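What the arm gave back to the rack room

I have worked in the equipment room at Levevon for long enough to remember swapping parts with a flashlight in my teeth, so when people ask whether I resent the robot, I laugh. I love the thing!

We look after 335 cabinets between us. Before the arm, a night shift meant reaching over and into them for hours, and by morning your shoulders told you all about it. Now the arm does the reaching, and Hae-won Jin and I spend our time on the faults that need a person (there are plenty, believe me).

What surprised me most is how much we talk now. We rehearse every new job in simulation first, and everyone on the crew gets a say. Birgit Sauerland changed the approach path for the Tuton units after 2 evenings at the screen, and her version is the one we run.
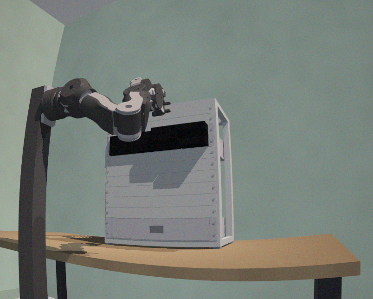 In simulation: the arm over the top of a cabinet, gripper just clear of the surface.

I do have a worry. Management at Levevon promised that the saved hours would go to training, and in October a few of them quietly went to extra jobs instead. We complained and got them back. Other shops may have to push harder than we did, and they should. The people who know where a cabinet sticks ought to be in the room when the next arm is ordered, and they ought to be paid for being there.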